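About Rokholm

Rokholm assembles seating for schools, waiting rooms and town halls. We buy molded shells and metal frames, fit them together, check them and ship them to dealers. Ashley Sedgwick started the company in a rented unit with one workbench and an order for 20 chairs. Today we build up to 500 chairs in a good week, and October is still our busiest month.

Who works here

Most of our assemblers learned the job on our floor. New hires spend their first 4 weeks paired with someone experienced, moving between fitting, inspection and packing. Cúc Nghiêm runs the floor. She started in packing, and she still sets the shift plan herself and posts it by the time clock at 2 p.m. for the next morning.

Why we brought in robots

A chair shell is not heavy, but it is wide and awkward. Lifting one, turning it and holding it at an angle while you check the fittings is hard on wrists and shoulders when you do it all shift. That was the complaint we heard most in our yearly talks with staff, and it was the job people asked to be rotated out of first. We looked at fixed machinery and decided against it, as our dealers order in small batches and the shell changes often. We chose two-armed robots that can be set up at an ordinary table.

What changed

Nobody was laid off when the robots came in, and we put that in writing before the first one arrived. Five assemblers trained as cell operators. They teach the robots new shells, adjust the grip when a batch comes in with a different edge, and stop the work when something looks wrong. Operators are paid one grade higher than assemblers. The rest of the team spends less time lifting and more time on final inspection and repairs.

Some things got harder. Setup takes patience, and a robot is slower than a good assembler on a shell it has not handled before. A few people preferred the old routine and told us so. Two of them moved to our Mevton warehouse, where the picking is all done by hand.

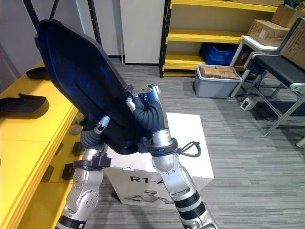 Handling shells is the job we give the robots first. The grip has to be on the rim, with one gripper on each side of the narrow end, so the shell can be tilted steeply with its wide end up. More black shells wait on the yellow table. Operators decide which shells the robots handle and which stay with a person, and Cúc reviews that list with them at the start of each month.

Visits and jobs

Dealers and school groups are welcome at our Evellow site by appointment. Open positions are posted at the front office, and no experience with robots is needed to apply.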